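Search the manual
Enter keyword or part number
Search

Section 6. Comparing End Tools on the Push Bench

Applies to: Plulidex 607 controller, Holmgren two-finger gripper, Clulari straight pusher
Revised 20 Feb 2023

Use this section after the arm has been mounted and homed (Section 4) and the overhead light has been set (Section 5). It explains how to run the same block-moving task with the pusher and then with the gripper, and how to save the results so the two can be compared.

6.1 Before you start

You need the arm, both end tools, the wooden work board, the set of colored shape blocks, and the hex key from the tool kit. The controller must be running firmware 3 or later. Older firmware does not store the tool name with the log file.

CAUTION: Press the stop button and wait for the amber lamp before you put a hand over the board. The arm holds its last position under power and can move if a queued command is released.

6.2 Fit the pusher

1. Send the arm to the Service position.
2. Loosen the collar screw one full turn. Do not remove it.
3. Slide the pusher shaft up into the collar until it stops.
4. Tighten the screw by hand, then a quarter turn with the key.
5. On the controller, open Tools and select Straight Pusher. Check that the length reads 121 mm. If it does not, type the value in and press Store.

Note: The length is measured from the lower face of the collar to the end of the tip. If you fit a rubber cap, measure again.

6.3 Set the tip height

1. Clear a space near the center of the board.
2. Jog the arm down in Fine mode until the tip touches the wood.
3. Press Set Zero.
4. Raise the tip 2 mm and press Set Work Height.
5. Drive the tip slowly to each corner of the board. It should not drag. If it drags at one corner only, loosen the board bolts, level the board, and repeat from step 1.

Seams in the board are normal. If the tip catches on one during step 5, sand the seam lightly and wipe off the dust.

6.4 Lay out the blocks

Place the blocks in two groups with open board between them. Mix the shapes. Cylinders may roll if they tip over, while cubes and prisms turn in place when pushed off center, and a useful test has some of each. Keep the layout the same for both tools.
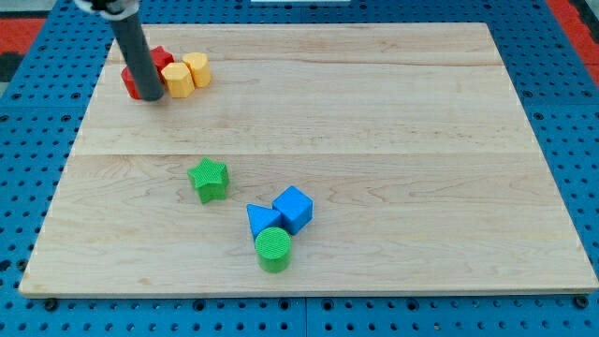
Save the layout before the first run. Open Layouts, press Capture, and give it a short name. The controller shows the saved layout as an overlay on the camera view, which you can use to put the blocks back by hand between runs.

6.5 Run the pusher test

1. Select Compare, then New Session.
2. Choose the saved layout and the task "Join Groups."
3. Set the speed to Low for the first run.
4. Press Start. The log closes by itself after 4,000 control steps or when you press End.
5. Reset the blocks and repeat until you have the number of runs you want.

If a block leaves the board, press End and mark the run Incomplete. Do not put the block back during a run.

6.6 Change to the gripper and repeat

Follow 6.2, using the gripper and its cable. Select Two-Finger in the Tools menu, set the tip height again, and load the same layout. The gripper is wider than the pusher and needs more room between blocks. Where blocks are touching, it may have to nudge one aside before it can close.

Note: Do not copy the work height from one tool to the other.

6.7 Read the results

Open Sessions and tick one session for each tool. The table lists time per run, distance traveled, and incomplete runs. In our own bench trials the pusher was quicker at bringing groups together and the gripper was better at placing a single block on a mark. To view the paths in Neromlow, press Export and choose the path file format. Sessions with different layouts can be exported but cannot be shown in the same table.

For collar wear and replacement screws, see Section 9.

This site uses cookies to remember your manual version and language.
Accept Manage settings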